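Nisum Institute > Hospitality and Housekeeping > Table Care > Handout 3

Print this page | E-mail this page

HANDOUT 3: WIPING DOWN A SPILL
Posted January 9, 2020

OK, so last time we did dry dusting and I promised you something messier! Today it's spills on a plain, pale table, the kind you'll meet in every break room at Fodevstead. Go look at your table before you reach for anything. How big is the spill, is it in one spot or several, and which way will you be wiping?
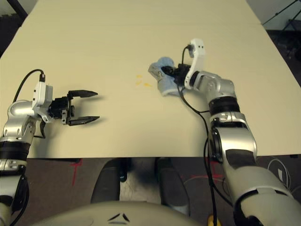

I like to stand so I can reach past the far side of the mess without leaning on it (I have ruined more than one good sleeve that way). Then fold the cloth into a pad. A balled-up cloth has ridges, and the ridges leave streaks.

Now, the drops themselves. Small thick ones look like nothing, but drag a cloth through them too fast and you've painted the table orange. 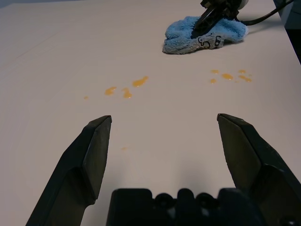

Fig. 2. Orange-yellow drops on a pale tabletop, with a couple of longer smears.

Blot first. Press, lift, turn to a clean part of the cloth, press again. Once most of the liquid is up, you can wipe, working from the outside edge of the spill toward the middle. Anything sugary gets a second pass with a damp cloth and then a dry one.

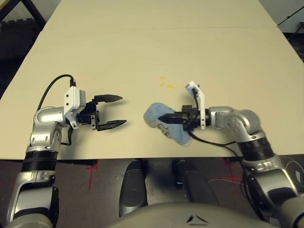 Seams deserve a minute of their own, and they cost people points on the September practical. Liquid gets down in there and dries, and then you have a sticky line that picks up every crumb. With two panels joined like these, check the seam across the far part even when the specks are nowhere near it. Run a folded corner of the cloth along the join, slowly, then feel it with a fingertip.

Where there are several patches, pick an order and stick to it. I go far to near, but left to right is fine too!
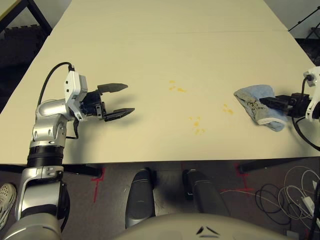 Fig. 4. Several small patches of yellow-orange, and a light blue cloth folded into a wad.

For next time: read pages 12 to 16 in the Weidemann packet and bring your own cloth. Rinse it out first, please.

We use cookies to remember your settings. Accept | Learn more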